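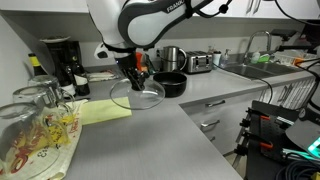
Lid over the counter, black pot behind it. Arm holding the glass lid by the knob.

December, open day. Notes written up the same evening, with additions after reading Fouad's sheet.

Doors at 10:00, last group out a bit after 4. Ghada Fakhoury did the talking for the morning groups and I ran the arm. We swapped after lunch. Fouad Kamel took the door and kept the run sheet, which is the only reason there are any numbers below.

Setup

Kitchen bench, same as the November rehearsal. Franka arm with the two-finger gripper. Task for visitors was the lid task: pick up the glass lid by the knob, put it on the black pot. We had talked about doing the cup task as well and dropped it the night before. Too much resetting between groups, and the lid is easier for people to follow from the back row.

Controller was the Tetidari build from last week, not the newer one. The newer one is faster on the approach but I have not run it enough to trust it with people standing there. Speed capped at 60 percent for the whole day. Ghada wanted to go slower for the first group and we tried it, but at that speed people start talking among themselves before the arm gets to the pot. Went back to 60 after two runs and left it.

Left the kettle, toaster, bottles and glasses out on the counter. Last year we cleared the bench and several people asked whether it only works on a bare table. No one asked that this time.

Morning

First run at 10:20. Grasp fine, lid landed crooked on the rim and stayed there. I stopped the arm, straightened the lid by hand and said so out loud. Second run seated properly.

Third run, missed the knob. Fingers closed a little too high and slid off. Checked the pot position against the tape and it was off from the rehearsal mark, so whoever reset it (me, I think) had put it back by eye. Then moved the lid start position back to its own mark too. After that the grasp was steady for the rest of the morning.

Glass lid remains the hard part for the vision side. The counter shows straight through it, and when the lid is over the notepad the pad shows through too. On the Stullen detector the outline jumps around and what saves us is the knob. Ghada explained this to the second group and it went over well, better than the slides. Suggest we cut the slides to the first three next time and do the rest at the bench.

The Flembridge people came with the 11:30 group. They wanted to know about gripper force, how we choose it and whether it adapts. Told them it is fixed for this task and we set it by trial. They also asked what happens if someone moves the pot mid-run. I said it would carry on to where it last saw the pot, then we tried it. It did what I said: lowered the lid over bare counter and waited there at the release height. I stopped it before it let go. Should have a proper answer for this, and a proper behavior.

Stopped for lunch at 12:40. Arm parked and powered down.

Afternoon

Ghada on the arm, me talking. I talk too fast. Fouad said the 1:30 group got through in about half the time of hers.

At 1:50 the joint error came up on the screen, code 405, mid-approach. Arm held position, lid still in the fingers. Ghada took the lid out by hand, cleared the error and homed. Came back with no complaint. Same code we had in the rehearsal, and both times it was during the turn toward the pot with the wrist near its limit. I had put the first one down to the cable. Now I think it is the path. Log saved as run 923, please do not overwrite it, I want to go through it with Ghada.

After that she started the arm from a slightly different pose, elbow a little higher, and the error did not come back for the rest of the day. That is not a fix.

Questions that came up more than once:

How long did it take to teach it this. I gave different answers to different groups, which is bad. We need to agree on what we count. Just the demonstrations, or the setup and the labeling as well?

Can it wash dishes. With the sink right next to the arm this was always going to come up. Answer is no.

What happens if you grab it. Ghada showed the contact stop with her hand on the link, arm moving slowly. Worth keeping in. She should write down the steps so the rest of us do it the same way.

One visitor from Sugiyama asked for the lid dimensions and the knob diameter. I did not have them to hand. Fouad has the email address.

Run sheet

Fouad marked a run as good if the lid ended up seated on the pot with no hand on it. Crooked counts as a miss. By that rule the afternoon was better than the morning, and nearly all of the morning misses are before 11. He is typing up the sheet and will put it in the shared folder.

To do

Run 923, me and Ghada. Look at wrist angle against time up to the stop.
Put down new tape for the pot and the lid, and write the distances on the tape.
Try the new controller build on the same task, no audience.
Pot moved mid-run: decide whether it should stop or look again. My vote is stop.
Measure lid and knob, send to Sugiyama.
Agree on one answer for the teaching time question.
Door sign was still pointing to the old room at 10. Fouad fixed it with a marker, needs a new print.

Addition, next morning: Ghada looked at the rehearsal log before I got in. Wrist is within 2 degrees of the limit when the 405 comes up. Have not compared with 923 yet.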